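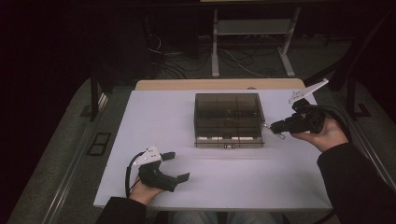
I bought the brown box at the Kirkeck flea market in November for 10 dollars and it took me most of the winter to decide what to keep in it. I asked for advice on here at one point and got plenty, so I owe a few of you an update.

For anyone new: it's a rectangular plastic box, see-through in a smoky brown, with a hinged lid and dividers inside. I like the color more than I expected to. My mother's kitchen had a lot of smoky brown plastic in it, and I thought I was done with it for life.

The seller had it under a card table with a pile of cassette cases. He wanted 15 and I said 10, and he was already wrapping it in newspaper. I've never been any good at bargaining, so I assume it should have been 5.

What I tried first

My first idea was tea bags. I drink a lot of tea and the packets live in torn cardboard boxes on top of the fridge. It lasted less than a week. The packets had to be folded to fit, they sprang back up when I opened the lid, and everything ended up smelling like peppermint. If you want to store tea in a divided box, measure the tea first. I didn't.

Then I tried batteries and charging adapters. The batteries were fine. The adapters were too fat for the compartments, so I had a box of batteries and a separate pile of adapters, and that was exactly the arrangement I had before.

After that it sat empty on the bookcase through the holidays. My sister asked twice if she could have it.

What I keep in it now

Desk supplies and repair odds and ends. Nneka Wike suggested this in a comment and I ignored her for a month, so I'd like to say she was right. She does bookkeeping from home and has a similar box. Her rule is that a compartment gets one kind of thing, and if you can't say what it is in two words, it doesn't get a compartment.

I wrote out a list before I put anything in:

Paper clips
Binder clips, small only
Picture hooks
Thumbtacks
Spare screws
Felt pads
Rubber bands
Safety pins
Cable ties

I had "misc" at the bottom and crossed it out. Misc is how the old drawer happened.

The old drawer is the top left one in the hall dresser. I emptied it onto a bath towel on the floor, which I recommend over a table because nothing rolls off. There were keys to a bike lock I haven't owned in years, a receipt from a gas station on Route 499, several dead pens, and a bag of hardware for a Cloken shelf that I gave to my neighbor without the hardware. I walked it over that evening. He had put the shelf up with his own screws by then and was polite about it.

The screws took the longest. I had been saving every leftover screw from every piece of furniture for as long as I've lived here. I kept the ones that matched something I still own and put the rest in a jar for Rasa Ots, who fixes up old radios and will take any metal thing under an inch long.

Cleaning it

Tinted plastic hides dust until the light hits it, and then you see all of it. I work at the white table with the lamp on and the rest of the room fairly dark, so I see it often.

I washed the box in lukewarm water with a drop of dish soap. I used a soft cotton cloth for the walls and an old toothbrush for the corners between the dividers. I didn't use paper towels. I did once on a clear plastic picture frame and it came out covered in fine scratches, and I still look at them. I also didn't use glass cleaner, after reading that some kinds make clear plastics go cloudy. I have no idea if that would apply to this plastic and I wasn't going to test it.

Let it air dry with the lid open and give it longer than you think. Water sits along the bottom of the dividers. My first round of paper clips went in too early and two of them left little rust marks. Those came off with baking soda on a cotton swab, and I put the clips out with the recycling.

The hinge was a bit stiff to begin with. I opened and closed it a number of times while it was still warm from the wash and it loosened up. I didn't oil it. I don't want oil near paper.

Where it lives

I moved it around a lot. It was on the bookcase, then the kitchen counter, then the windowsill, where I worried about the sun and took it down again. Now it stays on the white table, toward the back, where I can reach it sitting down and still have room in front for whatever I'm doing. 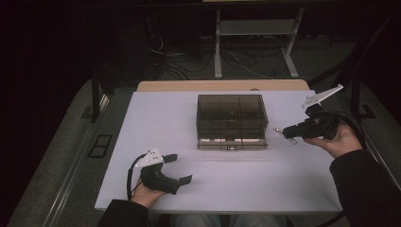

Labels or no labels

I got the most mail about this. One reader told me she labels the lid, the compartments, and the bottom of the box in case somebody turns it over. A man from Vidis wrote that labels are for people with bad memories, and then in his next paragraph asked me where I'd bought my label tape. It was Anozie tape, from the office supply place, and it's fine, though the backing is hard to peel if you bite your nails.

My own answer is that I don't label inside the compartments. With see-through walls I can more or less tell what's where, even with the brown tint. Paper clips look like paper clips. The only two I mix up are the thumbtacks and the picture hooks, and I've solved that by putting them at opposite ends.

If I were using it for things that look alike, I'd label everything. Seeds, for example, or sewing machine needles. Nneka keeps different sizes of staples in hers and she has a label on each one, in very small, neat printing.

Things I'd do differently

Measure before buying. I say this in nearly every post about storage and I never do it. I got lucky that the box fits where I wanted it.

Bring home fewer small things. The box is full enough now that when I get a new packet of something, I have to use up or give away some of the old. I've been handing out safety pins to anybody who visits.

Don't carry it by the lid. I haven't dropped it yet, but I came close on the stairs, and I don't want to think about sorting that many felt pads off a carpet. Two hands, one under each end.

Check the compartments every couple of months. I did it last week while I was on hold with the insurance company. It took less time than the hold did. The rubber bands had started to go sticky, so out they went, and that compartment is free for now. I'm thinking of stamps.

A few answers

No, I don't know who made it.

Yes, the dividers in mine seem to be fixed. I tried wiggling one and stopped when it creaked. If you find a box where they slide out, get that one, you'll have more choice about what fits.

Someone asked if the tea smell went away. It did, after the wash and a night with the lid open. The tea is back on top of the fridge in its cardboard boxes.

Next I want to do the other hall drawer, the one with the maps and the takeout menus. Rasa is stopping by to pick up the jar of screws and has offered to help, but last time she helped me clear something out she went home with most of it, and I ended up asking for the flashlight back.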